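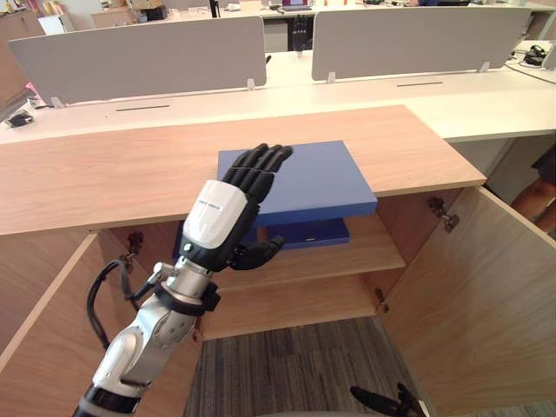
Leave the Midik Road crossing where people walk

November 2020
By the Plerkwood Streets editor

The council wants to move the zebra crossing on Midik Road. Under the plan now out for comment it would go 200 metres north, to the far side of the Skorkus Lane junction, where the road is wider and drivers can see further ahead. I think this is a mistake, and I have written to say so.

The crossing sits where it does because of the bus stops. People get off the 26 from town, cross over and walk home through the estate. Parents with pushchairs use it, and so do older residents going to the chemist. Move it up the hill and you add 400 metres to that trip, up one side and back down the other. Most people will not do it. They will look both ways and cross where they always have, only now with no zebra and no right of way.

The officers' report says the present site has poor sight lines. I don't dispute that. Cars come round the bend by the Pruvost showroom too fast, and the parked vans on the east side hide anyone waiting at the kerb.

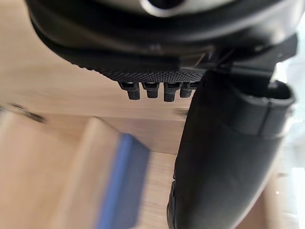 But both of those problems can be dealt with on the spot. The report itself gives a price of £3,480 for building out the kerb and taking away two parking bays. A raised table would cost more, though still far less than a new crossing with new lighting and a new island. It is dismissed in one paragraph on the grounds that it would "affect traffic flow". Slowing the traffic is what residents have been asking for.

There is also the question of who was counted. The survey was done in February, during half term, when the school was shut. It recorded nearly 200 people using the crossing in a day. Anyone who has stood there at half past three on a school day knows that figure is too low, and a decision that affects children should not rest on a week when they were at home.

I accept that the junction at Skorkus Lane needs a crossing as well. People walk to the allotments that way and have a hard time of it. If there is money for one there, good – build it, and keep ours.

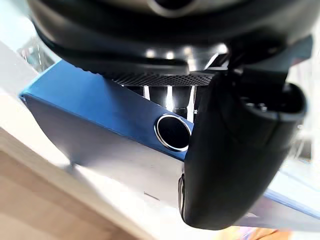
Thilini Gazi disagrees. She wrote to us after our last meeting to say that she has seen too many near misses by the bend and would sooner walk further and be seen by drivers. In her view a kerb build-out will be ignored by anyone who already ignores the speed limit, and the bus stops should be moved up the hill along with the crossing.

Moving the stops would at least make the plan hang together, but it isn't in the plan. The bus company has not been asked. Until it has, the council is proposing to separate a crossing from the people who use it.

Comments can be made on the council website or handed in on paper at the library. Say which side of the road you live on and what time of day you cross.

Contact us | © Plerkwood Streets 2020 | Back to top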